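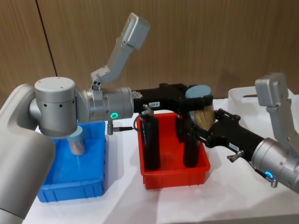 4.2 The open day at Etgate

Most of what we learned about how visitors read a robot at work came from the open day held at Etgate on Mar 28, 2018, when more than 200 people passed through the hall over an afternoon. Our own station was a modest one, and I think it was the better for it: a white table, a few coloured bins and household things that anyone's grandmother would recognize. A round brush with tan bristles, up between two black grippers, drew more talk than the large welding cell that Hikport had brought in for the day. People wanted to know which arm was "in charge" of it, and they argued the point among themselves quite happily while we listened and took notes.

Raili Koskela gave the spoken part of the demonstration and kept it short, so that visitors could stand at the rail for as long as they liked. We asked 60 of them to fill in the Cesureck form on the way out — the same form used in the pilot, with the question on trust moved to the end. Many wrote in the margins as well, and those notes are treated in Section 5. The colour of the ring light on the arm came up again and again. Several visitors took green to mean that the robot was pleased with itself, a reading we had not planned for and have grown rather fond of.
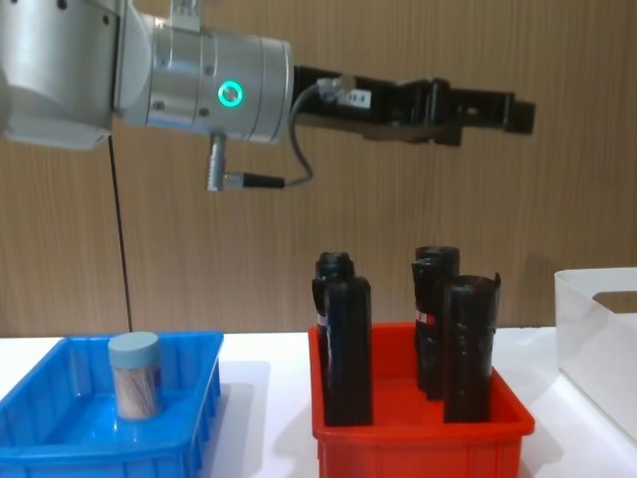
Figure 2. One arm above the blue and red trays, with nothing in the gripper.

Pauses turned out to matter a good deal. When an arm stopped over the table, visitors tended to lean in and guess aloud at what it would do next, and Eugeniusz Tomaszewski suggested that we log these guesses along with the forms. The guesses were nearly always about the nearest object, whatever its colour or size, and children were as good at the game as their parents. 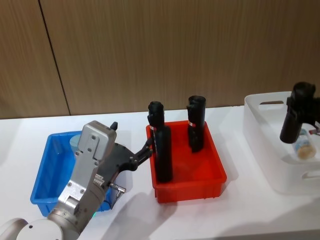
Did visitors need a guide beside them to follow the work?

Most did not, though those who had one stayed longer and wrote fuller answers on the form.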